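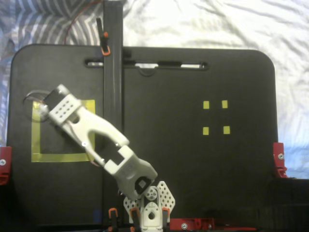 Flomdale Regional Training Network
Equipment Planning

Filed under: Automation, Capital Requests, Small Equipment

This site uses cookies to remember your reading preferences. Accept / Manage

1/ The equipment planning office has received a number of questions from member centers about the small robot arm benches in next year's budget. We are answering them in this thread. The full guidance will be posted with the request forms in October.

2/ The ceiling for one bench is $3,000. The figure covers the arm, its power supply, the work surface, clamps, cabling, cameras and mounts, and a stock of spare parts. It does not cover staff time, furniture or building work.

3/ Centers may request a second bench in the same budget year. The second request is reviewed on its own and must show how the first bench is scheduled. A request for two benches on one form will be returned.

4/ Several centers asked why the ceiling is set so low when industrial arms cost many times more. These benches are meant for tabletop work: reaching, placing, sorting light items, and learning to set up a repeatable task. A center that needs to lift heavy parts should use the large equipment form.

5/ Printed arms are eligible. So are kits and fully assembled units. The office has no preference among the three, but the request must state which one is being bought and who will put it together.

6/ If the center plans to print its own parts, list the filament, the printer hours and the screws. Last year many requests listed the motors and nothing else. A budget that leaves out the fasteners will come up short in the first month, and the shortfall cannot be charged to general supplies.

7/ Motors are the part most likely to need replacing. Please budget for spares of each motor type used in the arm. One spare per type is the minimum. Where a single joint carries most of the load, we recommend two spares for that joint.

8/ On power: every arm must be listed with the adapter that will run it. State the voltage and the current rating as printed by the maker. "Will use existing supply" is not accepted unless the existing supply is named on the form.

9/ On the work surface: the surface should be a separate panel that can be clamped to an ordinary table. Do not request a new table in order to hold the arm. Viorica Sima, our head of equipment planning, has approved exceptions to this rule in the past and does not expect to approve any this year.

10/ A dark, even surface is a sensible choice where cameras are used. Matte finishes are preferred to gloss. Samples should be checked under the lights in the room where the bench will stand, at the hours when it will be in use.

11/ Clamps. Please request more than the bench seems to need. The base of the arm, the panel, the posts and the cameras all have to be held down, and a clamp borrowed from one of these for another is the most common reason a task has to be set up again from the beginning.

12/ Each bench may claim up to $200 for clamps, tape, cable ties and similar small goods. No itemized quote is required under this line. Receipts are required. Colored tape for marking start and target areas belongs here and should not be entered as stationery.

13/ We were asked whether the tape areas must follow a standard size. They need not. The layout should be drawn to scale and attached to the request so that a second center could lay out the same task from the drawing alone. A hand drawing is acceptable if the measurements are legible.

14/ Backdrops and side panels are eligible where the task depends on a camera. Windows, curtains and passing staff all change what a camera records. A plain panel behind the arm costs little compared with the hours spent repeating a session.

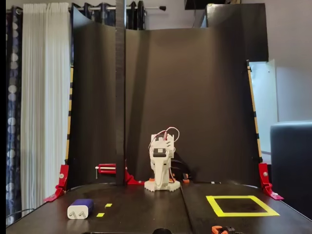
15/ Panels of this kind must be fixed at the foot. A panel that leans against a wall or a chair will move, and the drawing attached to the request will no longer match the bench. Include the brackets and screws in the quote for the panel so that they arrive together.

16/ Before choosing a location, measure the reach of the arm at full extension and add clear space on every side. The space behind the panel counts as well. Someone will need to get to the cables, and the bench should not have to be taken apart for that purpose.

17/ Cable routes should be shown on the drawing. Cables should leave the arm on the side away from the working area, with enough slack for the full range of movement. Requests without a cable route will be held until one is supplied.

18/ Rooms. The bench does not need a laboratory. A quiet room with a sturdy table, an outlet within reach and steady lighting is enough for the work described here. Shared rooms are permitted if the panel and arm can remain in place between sessions, or if the center has a written procedure for putting them back.

19/ On suppliers: the network holds a purchasing agreement with Sustetex for brackets, threaded rods and panel stock. Centers may buy elsewhere at an equal or lower price. Bohdan Demchenko in purchasing can confirm current prices and should be copied on any outside quote.

20/ Motors and control boards are outside that agreement. Two written quotes are needed for each. If only one supplier can provide the part, attach a short letter saying so. The letter should name the part and explain what would have to change on the arm if another part were used.

21/ All requests are entered in Plandeck. Paper forms will be accepted only from centers without a Plandeck account, and those centers should write to purchasing now to have one opened. Accounts take time to approve and the closing date will not be moved for this reason.

22/ In Plandeck, choose "Small Equipment, Powered" and then "Bench Robot." Several requests last year were filed under "Classroom Electronics" and were reviewed by the wrong office. Those requests were later moved across, but they lost their place in the queue.

23/ For planning purposes, the office expects to fund 27 benches across the network. Requests are ranked by readiness: a named lead, a confirmed room, a complete parts list and a drawing. The size of the center is not considered.

24/ The named lead must be a permanent member of staff. The lead does not need a background in robotics. The lead does need time set aside each week for the bench, and the center director must sign to confirm it.

25/ Training for leads will be held at the Lysenko building. It covers assembly, joint calibration, safe stopping, and keeping a log of faults and replaced parts. Travel for one lead per center is paid from the network budget and should not appear on the request.

26/ Safety items are required even for small arms. Every bench must have a switch that cuts power to the motors and can be reached from where the operator sits. Unplugging the adapter at the wall does not meet this requirement. Eye protection is required during assembly and repair.

27/ Running costs. Please enter a figure for the second year. Worn gears, cracked printed parts and tired cables are normal for equipment at this price. Entering zero will not make the request look stronger, and reviewers have been told to send such requests back for correction.

28/ Storage of recorded material is a separate matter. If the bench will record video, estimate how much will be kept and for how long. The estimate goes to the information services desk, which will advise on drives. Drives may be charged to the bench if the total stays within the ceiling.

29/ We were asked whether a center may buy used arms. Yes, provided the seller supplies a parts list and the center tests every joint before payment. Used power supplies are not eligible and must be bought new.

30/ We were also asked whether an arm bought for one task may later be used for another. It may. Update the drawing in Plandeck when the layout changes and keep the earlier version on file. No further approval is needed unless the new task requires additional funds.

31/ Centers that already own a bench and want only spare parts should use the short form. It asks for the parts, the quantity, the price and the date the bench entered service. Short forms are reviewed as they arrive and do not compete with requests for new benches.

32/ Questions on the technical sections should be sent to Viorica Sima. Questions on quotes, suppliers and Plandeck accounts should be sent to Bohdan Demchenko. Please put the name of your center in the subject line. Replies posted under this thread are read, but they are not treated as formal inquiries.

33/ Correction to post 20: control boards sold as part of a complete arm kit do not need separate quotes. Two quotes for the kit are sufficient.

Last updated: October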